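The Open Day at Pellen

Lina Kanaan signed the visitor sheet at line 18 and was given a lanyard that still had another person's name under the label. The lobby smelled of toner. A screen by the stairs listed the day's stops in order: workshop, test room, questions, coffee.

She had come for Levbridge, which owned the building's lease and had asked for a written opinion on whether to renew it. Her instructions ran to one paragraph. She was to attend the open day, watch the demonstration, and say whether the tenant had a product.

1. The Workshop

Fadi Rawashdeh ran the tour. He wore a gray work shirt and spoke to a point slightly above the visitors' heads.

"The arm is called Azar," he said. "The control software is Cidevo. If something goes wrong this afternoon, it will be Cidevo."

Two people laughed. Lina wrote down both names.

The workshop held three benches and a rack of finger pads waiting for inspection. Fadi passed one around. It was yellow, softer than she had expected, with rectangular pockets molded into it. He explained that the pockets let the pad give way before the object did. Earlier pads had been solid. They had gripped well and had left marks on everything.

"What is the service life?" Lina asked.

"The last set did 483 cycles before we saw a tear. The set before that did 221."

"And the requirement?"

"The customer wants 507."

She wrote the three figures in a column. A man beside her asked whether the pads came in other colors. Fadi said they came in the color the supplier had.

2. The Test Room

The test room was at the end of the corridor, behind a door with a domestic handle. Pellen had fitted it out as part of a home, on the theory that a gripper trained among clean benches would learn only about clean benches. The visitors stood behind a strip of tape. The view from the wrist camera was put up on a monitor to their left, and most of them watched that instead of the arm.

Fadi read the conditions aloud from a clipboard. Patterned wall covering, two panels, divided by a molding. Second wall, marbled finish. One large print of a well-known painting. No change to the lighting during the run.

"Why the painting?" someone asked.

"It's difficult," Fadi said. "It has edges everywhere and none of them are real. The first version of Cidevo tried to find the surface of the sky. It kept reporting a depth for the moon."

The arm moved in. It was quieter than the ventilation. On the monitor the room rolled slowly onto its side as the wrist turned, and a woman in the second row tilted her head to follow it, then straightened up again. 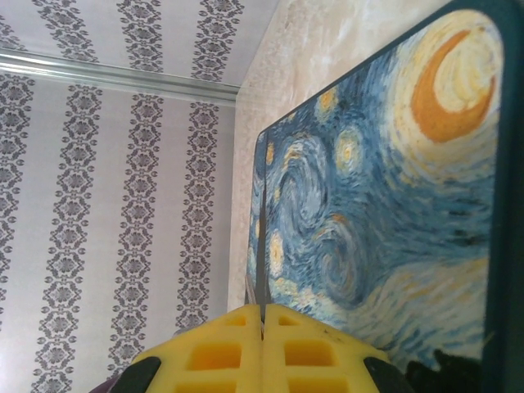 3. Questions

The arm had gone back to its rest position and the monitor showed a gray menu. Fadi put the clipboard under his elbow.

"What was it holding?" asked the man who had wanted other colors.

"I'd rather ask what you saw."

"Two yellow pads and a dark line between them."

"Cidevo sees the same thing," Fadi said. "It has to decide whether the line is an object or a gap. At that angle I can't always tell either."

"So how does it decide?"

"It closes by a small amount and reads the force. If the force goes up, there is something there. If it doesn't, it opens and logs a miss."

Lina raised her pen. "How long is the log?"

He looked at her directly for the first time. "Long."

"Is it available?"

"To Levbridge?"

"To me."

He considered this. The other visitors had begun to drift toward the coffee. Someone had stepped over the tape to look at the painting from close up and was being asked, politely, to step back.

"I started the log in January," Fadi said. "There are entries in it that are only me swearing at the moon."

"I can skip those."

4. The Log

She read it in the lobby, on a borrowed laptop, with the lanyard folded on the table next to her cup. The entries were short. Closed, no force, opened. Closed, force, held. Closed, force, held, pad slipped. In the early pages the misses ran on for whole screens. Later they came singly, and Fadi had begun to write a cause next to each one: glare, molding, print border, unknown.

The unknowns interested her. He had gone back to every one of them and repeated the run, sometimes on the same evening, and had added the result beneath it in a different typeface.

At six the receptionist began turning off the lights at the far end. Lina opened her own file and typed the heading, then the date, Sep 17, 2026. Under "Does the tenant have a product?" she wrote: Not yet — pads fall short by 24 cycles. Under "Recommendation" she wrote: Renew.

She scrolled back to the last unknown and went on reading until the receptionist came for the laptop.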